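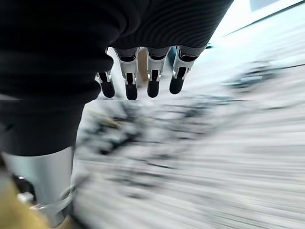 Why Do Some People Take Off Their Shoes Indoors?

Think about the last time you visited a friend. Did you keep your shoes on, or did you leave them by the door? The answer depends a lot on where you live and on the family you were visiting. In some parts of the world almost everyone takes off their shoes at home. In other places most people keep them on, and in many places it's a mix.

An old habit

People have been taking off their shoes indoors for a very long time. In Japan, people used to sit, eat and sleep close to the floor, on woven straw mats called tatami. Shoes would have torn the straw and brought mud into the place where everybody slept. Many Japanese homes still have a small area inside the front door called a genkan. The floor of the genkan is often lower than the rest of the house. You step out of your shoes there and then step up.

In Thailand, people take off their shoes before they go into a home, and also before they go into the main buildings of a temple. Feet are thought of as the lowest part of the body, and bare feet or socks show respect.

In Sweden, Finland and Canada, the weather has a lot to do with it. Snow sticks to boots and melts indoors. If you walked through the house in snowy boots, there would be puddles in every room.

Mosques are another place where shoes come off. People pray on the floor there, so the floor has to be kept clean.

What is on the bottom of a shoe?

Turn one of your shoes over and look at the sole. It probably has grooves or bumps. This pattern is called the tread, and it helps you grip the ground. It also picks things up. Small stones, sand, soil, bits of leaf, grass seeds and sometimes gum all get stuck there.

There are also things on the sole that you can't see. Soil is full of tiny living things called bacteria. Most of them are harmless, but some can make people sick if they get into the mouth. Babies crawl on the floor and then put their fingers in their mouths, and that is one reason families with a baby often have a shoe rule even if they didn't have one before.

In spring, shoes bring in pollen too. Pollen is a fine powder made by plants. It makes some people sneeze and gives them itchy eyes.

Where does the dirt go?

On a hard floor, such as wood or tile, most of the dirt stays on top. You can sweep it up. Sand can scratch a wood floor, though. Each grain has hard edges, and when someone steps on it, it gets pushed along like a piece of sandpaper.

Carpet is different. A carpet is made of a great many short pieces of yarn standing up from a backing. The part that stands up is called the pile. Dirt falls down into the pile, where it is hard to see. A carpet can look clean and still have a lot of grit near the bottom. When people walk on it, the grit rubs against the yarn and wears it out. You can often tell where people walk most, because the carpet is flatter there.

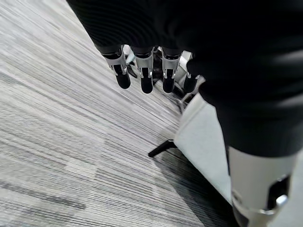

Carpet on the floor of a room.

Vacuum cleaners work by pulling air up through the pile. The moving air carries the dust with it. Going slowly over the same place twice picks up more than going over it once in a hurry.

What a class in Monmont found out

A class in Monmont tried a test one Monday in April. They put two doormats of the same kind at the two doors of their classroom. At one door, everyone wore their outdoor shoes. At the other, everyone changed into indoor shoes in the hall first. After school they shook each mat over a sheet of white paper and weighed what came off.

The mat at the outdoor-shoe door had 40 grams of dirt on it. The other mat had 12 grams. The class was surprised that the second mat had any, until one girl pointed out that they had all walked through the same hall to get there.

You can try this at home. You will need two mats, two sheets of paper and a kitchen scale. It works best if the same number of people go through each door, and a rainy day will give you a different answer from a dry one.

Slippers and other indoor shoes

Many people don't like having cold feet, so they wear slippers. Some homes keep spare pairs for guests. In Japan there are often separate slippers just for the bathroom, and it's a common mistake for visitors to forget and walk back out in them.

Slippers come in different shapes. A slide has an open back, so you can put it on without using your hands. A closed slipper covers the heel and stays on better on stairs. Soles made of rubber grip smooth floors well, but felt soles can be slippery.
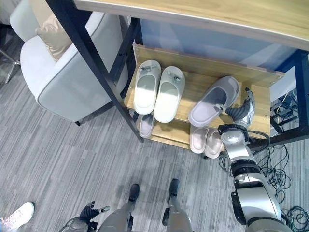
Uthai Rojanasak wrote to us that in his grandmother's house in Thailand there were never any slippers at all, and everyone went barefoot, even the guests. The floor was tile and it felt nice and cool in the hot months. There was a big jar of water by the steps for washing your feet before you went in.

When you visit someone

If you aren't sure what to do, look beside the door. A row of shoes there usually means you should take yours off. You can also ask. "Should I take off my shoes?" is a polite question everywhere.

Some people need to keep their shoes on. They may wear special shoes that help them walk, or have sore feet. Most families are happy to make an exception, and a guest can wipe the soles well on the mat before coming in.

Words to know

Bacteria: living things too small to see without a microscope.

Genkan: the entrance area of a Japanese home.

Pile: the part of a carpet that stands up and that you walk on.

Tread: the pattern of grooves on the bottom of a shoe.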